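Reducing Stored Belongings in Shared Student Housing
Final Project Report, Household Management Practicum
Prepared by Golnar Salehi, Dariusz Witkowska and Kirsten Lévesque
Faculty adviser: Corinne Whitlock

1. Purpose

Residents of Escobedo House move rooms at the end of each spring term, and many bring the same unopened boxes from one room to the next. The project team was asked to compare two methods of sorting personal belongings and to recommend one for the residence handbook. The first method sorts by category, so that all clothing is handled together, then all papers, and so on. The second sorts by location and completes one drawer, shelf or corner before the next is opened.

2. Method

Participants were assigned to a method by their floor. Each kept a written log of every item discarded, donated or returned to its place. Logs were entered weekly in Skedik, the scheduling tool already used by the house, and were checked by a second member of the team. Items belonging to a roommate were excluded, as were textbooks on loan from the library.
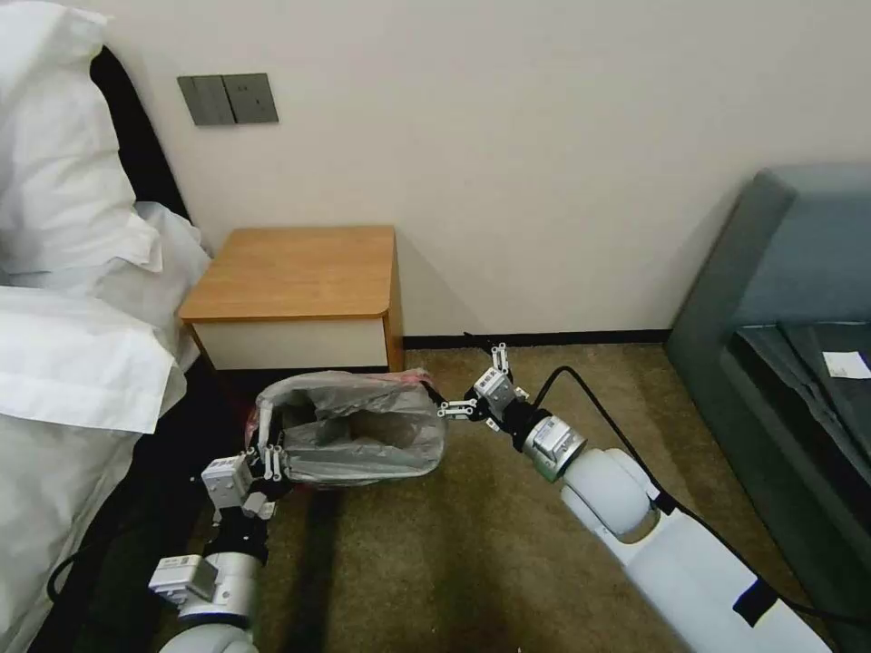
The location method was carried out in a fixed order, beginning with the floor and ending with the closet. Participants in this group were instructed to bag items before making any decision about furniture. A translucent gray plastic bag of the sort set down by the nightstand proved suitable for the first pass, and the written instructions were revised in August to say so. Opaque bags had led several participants to forget what they had set aside, and two donation bags were put out with the trash in error.

3. Results

The category group removed 601 items and the location group removed 1510. The difference should be read with care. The location group recorded small articles such as pens and hair ties one by one, while several members of the category group entered them as a single lot. Clothing was the largest class in both sets of logs. Sentimental items were the smallest, and most participants postponed them.

In the closing survey, 40 percent of respondents reported that they had stopped at least once before completing a session. The reason most often given was lack of a clear surface on which to sort. Beds were used for this purpose in nearly every room, which meant that sessions begun late in the evening had to be abandoned or finished in a hurry.
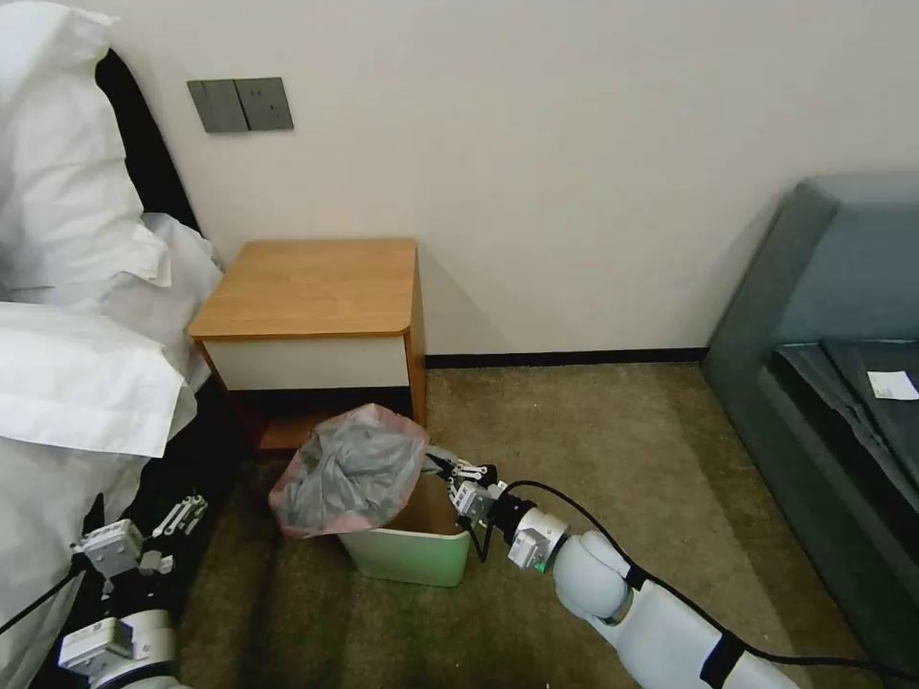
The team therefore considered how a room should be prepared before sorting begins. Johannes Mkhize, who coordinated the upper floors, proposed that bedding be removed and folded first. A white duvet spilling down toward the floor, with a large pillow at the head of the bed, leaves little room for piles and can easily hide small articles. His proposal was adopted for the final sessions, and fewer interruptions were logged in them.

4. Recommendations

The team recommends the location method for first-year residents and the category method for residents with a full closet of their own. Sessions should be held on Sunday, when the donation room at Cestari Hall is open. The handbook should include a one-page checklist and a sample log.

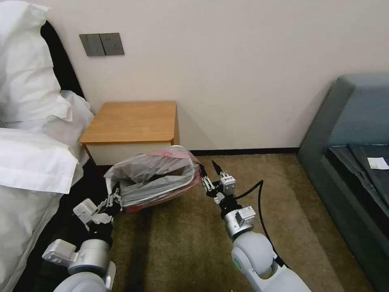

Figure 3. Bed with white pillows and duvet against a plain off-white wall.

5. Limitations

Assignment by floor did not produce comparable groups, as rooms on the upper floors have less storage. No follow-up was made after the move, so the report cannot state whether the discarded items were replaced. The blank log form is available from the practicum office on request.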